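The odd sock basket, and other December jobs

24 December 2024

I had such good intentions for this morning! The dough was supposed to be resting by 9, the beets peeled, and me in a clean sweater with my coffee. Instead I got stuck on the laundry, the way I do every year, when there are 12 people coming for supper and I should be doing anything else.

My aunt Jadwiga Wysocka always folded at the table, never on the bed (you lie down, she said, and then it's dinnertime). So I fold at the table too, small things first, smoothing each one out with my palm before it goes on the pile. I find it very soothing, even with the oven timer going off behind me. 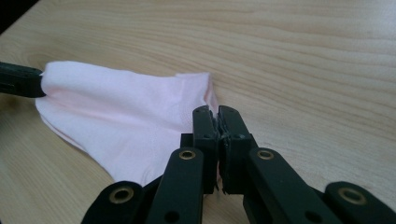 Pale pink on pale wood, still needs a proper fold.

The tablecloth comes next, and that one takes two of us, so I'm waiting for Celina to get back from the bakery on Wengate with the poppy seed roll. I'll put the kettle on for her now.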